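4. The Open Day Demonstration

4.1 Setting and purpose

The open day was planned as the public end of the Makori project. Visitors had asked for years to see the humanoid do something other than wave, and the kitchen was the obvious choice. Dish handling, then: plates and cups, a rack in a pull-out drawer, a sink, a counter. All the trials in Section 3 had been run with project staff as the only audience. On 05/05/2022 the doors were open to anyone who had booked.

Three things we wanted to learn. Whether the task held up with people standing close by and talking. Whether the operator could explain what was going on and still keep control. And what visitors thought they had seen, which we suspected would differ from what we thought we had shown.

4.2 Venue and staffing

The demonstration kitchen belongs to Castari, who use it for cabinet fittings, and they let us have it for the whole day. Counter height is standard. Floor is the same as in our own lab, more or less, so the foot contact settings from Section 3.2 were carried over unchanged.

Tiruwork Admasu ran the control station. Neema Mwakalinga stood with the visitors and did the talking. Ro-un Yook held the stop button for the entire day apart from lunch, when Joaquim Cordeiro took over. Nyokabi Rotich handled the questionaires and the consent forms. Groups were limited to 10 people, behind a rope. We had first planned on larger groups but the rehearsal in December showed that anyone in a back row sees only shoulders.

A side screen showed the view from the head of the robot. This was a late addition, put in at the request of Graletti, who supplied the screen. It changed the day more than anything else we did, see 4.4.

4.3 Procedure

Each session had the same order. Short talk from Neema. Robot walks up to the counter, stops. Drawer opened by hand beforehand -- the opening motion was still too slow for a live audience and we cut it from the program. The robot then worked on items in the rack, with the operator picking which item came first. Then questions, then the form.

The operator used the Nuvus handheld controllers, same firmware as in the earlier trials. Motions of the arms were direct, stepping was semi-automatic: operator gives a direction, the balance controller decides on the feet. Logging was on throughout and gave 1744 grasp-related events over the day. These include false starts and corrections, so the number should not be read as a count of finished grasps. Logs were cut by session and labeled by 2 annotators working apart, who then met to settle the differences.

Items were put back between sessions by whoever was nearest. Positions were therefore not controlled. For a lab study this would be a fault. For an open day we let it stand, and the variation proved useful to us later when looking at approach angles (Section 5).

4.4 What visitors attended to

Observation notes were taken by Nyokabi from the side of the room, and the forms had one open question: "What did you look at most?" We expected the hands. Many visitors wrote the hands. But a large share wrote the screen, and of those a good part mentioned the feet, or how near the feet were to the cabinets. From behind the rope the body of the robot hides most of the floor in front of it. On the screen the floor is all there.

Several people asked whether the robot "knows" where its own feet are. Neema's answer changed over the day and got shorter. By the last sessions it was: it feels them, and it can look if it needs to. Good enough.

The view also made the layout problem clear to non-experts. Sink, counter edge, open drawer and the robot's own legs all compete for the same small area, and every reach to the rack is a reach past something. Fig. 6 was used in the afternoon talks to make that point.
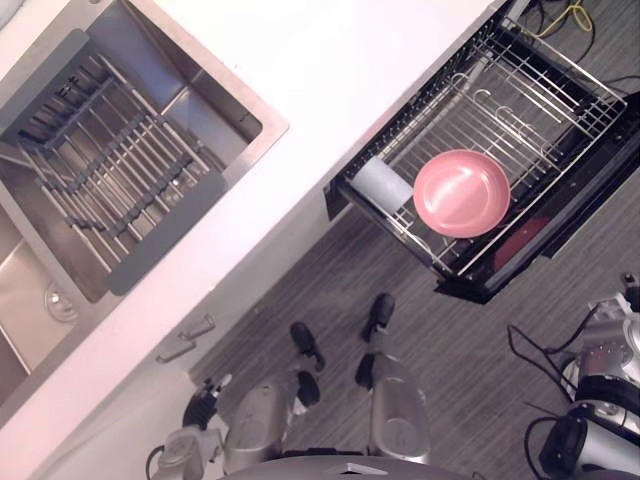 Figure 6. Head view at the demonstration counter. Sink with roll-up rack at left, dish drawer pulled out at upper right holding a pink plate and a cup on its side. Robot's legs and both arms at the bottom edge.

Should a public demonstration of this kind be run by an operator or left to run on its own? With an operator, at least for now, as visitors stand close and ask for changes that no fixed program would cover.

4.5 Operator workload

Tiruwork reported the talking as the hardest part. Answering a question while moving an arm led to pauses, and the pauses were read by the audience as faults. From the third session on, questions were held until the arms were at rest. Pauses dropped, though we did not measure this properly and report it only as an impression backed by the session notes.

Fatigue was also an issue. The controllers are light but the posture is not a natural one, elbows up and forward. A second trained operator would have helped. We had one lined up and he was ill.

4.6 Costs and limits

Extra spending for the day came to 3000 dollars, mostly transport and the insurance rider. Staff time not included.

The limits are plain. Visitors booked themselves in, so they were people who already liked robots or were brought along by someone who did. The forms were filled out standing up, in a hurry, sometimes by a parent on behalf of a child. One box of forms from the lunch session was mixed with the session after it and the two had to be pooled. The head view on the screen ran with a small delay behind the real motion; two visitors noticed and wrote it down, others may have noticed and not written it. And since the drawer was already open when each group came in, nothing here says anything about how people would judge the full task from start to end.

Analysis of the grasp events follows in Section 5. The questionnaire wording is given in Appendix B, with the version used at the December rehersal next to it for comparison.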